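## Plastic nuts and bolts sets: sort by color or by shape?

**gravelpit_9**
We have two of the big plastic construction sets, the kind with fat bolts, nuts and flat strips with holes. Together it's more than 300 pieces in one tub. Finding a nut that goes with a given bolt takes longer than building anything. I was going to sort everything by color. Has anyone done that and kept it up?

**threequarterinch**
Color is the wrong way to do it. The colors on ours don't tell you anything about the part. Sort by type: bolts in one box, nuts in another, strips in a third. You always know you need a nut. You rarely care if it's a red one.

**durkville_attic**
Disagree. Little kids sort by color without being told, so cleanup gets done. With types you end up redoing it yourself every night. I ran color bins from January on and they're still mostly right.

**threequarterinch**
Mostly right, but then you're digging through a green bin with bolts and nuts mixed together, so you've got the same problem in smaller boxes.

**matandtub**
I stopped using bins during play. Everything goes out on a brown mat with gaps between the pieces, and you just look for what you want. The nuts come in different shapes and the strips have different numbers of holes, so you can pick them out without any sorting.

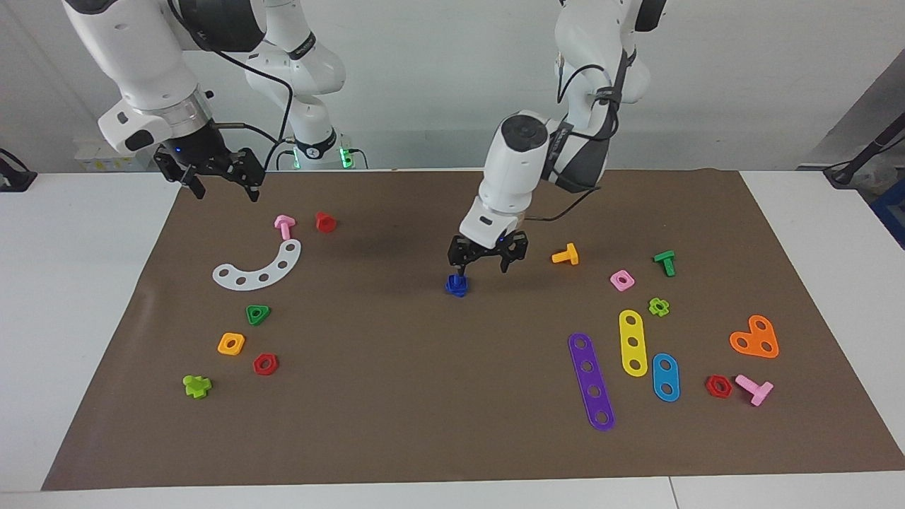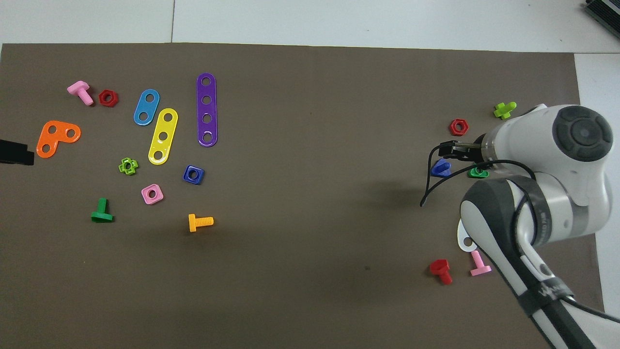 The mat matters more than the boxes. Get a plain one with no pattern. I had a play rug with roads printed on it before, and the small nuts were hard to find on it. Don't dump the whole tub out either. Half is plenty.

**gravelpit_9**
How big a mat? I have about the space of a card table.

**matandtub**
That's enough if you put out fewer parts. Keep the long strips to one side or they end up on top of the nuts.

**ernbridge_kit**
I tried a mat and went back to boxes. It's fine until somebody needs the table for dinner, and then it all goes back in the tub anyway. I use a shallow Orton tray with dividers. It holds 100 pieces or so and slides under the couch. Strips don't fit unless you lay them diagonally, which is annoying.

**threequarterinch**
What do you do with the four-hole strips?

**ernbridge_kit**
Separate shoebox. Not elegant.

**durkville_attic**
Fold the mat in from the corners and you can pour it straight into the tub. Takes a minute. I still say color bins for storage, though.

**gravelpit_9**
OK, going to try a plain mat for building and type boxes for putting away. One more thing: some of our bolts are very stiff in the square nuts. Is there a fix, or do I just set those aside?

**matandtub**
Wash them first. Ours had dried juice in the threads. If they're still tight after that, try a different nut.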